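Werkstatt > Notizbuch > Digitalisierung > Nachlass Droncombe

Januar, Eintrag zum Bestand Droncombe

14 Mal geteilt - 3 Kommentare

Kiste vier ist auf, und was für eine Kiste! Wir hatten nach der alten Übergabeliste aus Irnthorpe mit Lieferscheinen und ein paar Rundbriefen gerechnet. Stattdessen liegen obenauf 66 Durchschlagblätter mit Erinnerungen aus den Bombennächten, fast alle mit Schreibmaschine getippt, dazwischen handschriftliche Nachträge in Bleistift. Gesamtbestand nach jetziger Schätzung: rund 3.000 Blatt. Die Liste führt davon nur einen Bruchteil auf, wir müssen also ohnehin neu zählen.

Zustand: besser als befürchtet. Die Durchschläge sind dünn und an den Rändern brüchig, aber kein Schimmel, kaum Rost von Büroklammern. Die Klammern kommen trotzdem alle raus, bevor irgendetwas auf die Vorlagenwippe geht. Bitte mit dem Falzbein und nicht mit dem Fingernagel (ja, ich weiß, ich auch). Jede entfernte Klammer auf dem Laufzettel vermerken, sonst weiß später keiner mehr, welche Blätter zusammengehörten.

Testaufnahmen

Vormittags 26 Blätter als Probe durchlaufen lassen, Auflicht, Farbkeil bei jeder Aufnahme mit drauf. Der violette Kohledurchschlag kommt wunderbar heraus, sobald ein schwarzer Bogen dahinterliegt - mit weißem Bogen schlägt die Rückseite durch und die Texterkennung liefert Buchstabensalat. Mit Schwarz war der Unterschied so deutlich, dass ich gleich die ersten Blätter noch einmal gemacht habe. Die schlechten Fassungen liegen im Ordner "alt", können weg, wenn jemand gegengelesen hat.

Bleistift bleibt schwierig. Streiflicht von links hilft etwas, von rechts gar nicht. Das möchte ich nächstes Mal mit flacherem Winkel probieren.
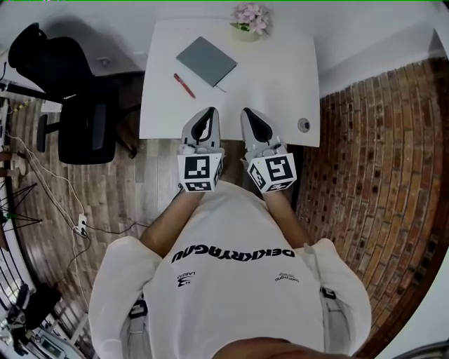 Grisus und die Signaturen

Grisus nimmt die neuen Signaturen jetzt an! Der Fehler lag am Schrägstrich, den das Programm als Unterordner gelesen hat. Ich habe auf Unterstrich umgestellt und 191 Datensätze neu eingelesen, ohne eine einzige Fehlermeldung. Die Konkordanz alt/neu liegt als Tabelle daneben. Wer noch mit den alten Nummern aus Blackburn arbeitet, bitte dort nachsehen und nichts von Hand umbenennen.

Offen ist die Frage der Namen. In den Berichten stehen Nachbarn, Kinder und Verletzte mit vollem Namen und teils mit Krankengeschichte. Mein Vorschlag: alles digitalisieren, aber im öffentlichen Lesezugang zunächst nur die Findbuchtexte zeigen und die Blätter erst nach Einzelprüfung freigeben. Das verlangsamt die Sache, und die Berichte haben es verdient, dass man sie ordentlich behandelt.

Eine Stelle habe ich mir abgeschrieben, weil sie mir nicht aus dem Kopf geht: "Am Morgen ging die Uhr in der Küche noch, und wir haben sie aufgezogen wie immer." Blatt 41, unten. Die Nachbarblätter haben denselben Zeilenabstand und dasselbe hüpfende e, das sieht nach derselben Maschine aus. Wenn sich das bestätigt, könnten wir eine ganze Reihe nicht gezeichneter Berichte wenigstens einer Schreibstube zuordnen. Das wäre großartig!

Nächste Schritte

- Kiste vier fertig entklammern, Laufzettel in die blaue Mappe
- Streiflicht flacher stellen, dieselben Bleistiftblätter noch einmal
- e-Vergleich an den restlichen Durchschlägen
- In Irnthorpe nachfragen, ob es zur Übergabeliste eine zweite Seite gibt
- Säurefreie Umschläge nachbestellen, das kleine Format ist fast leer

Zuletzt im Notizbuch
Kiste drei: Rundbriefe und ein Kassenbuch
Farbkeil verblasst, Ersatz bestellt
Blackburn: alte Nummern, neue Nummern
Tonbänder aus Droncombe, erste Hörprobe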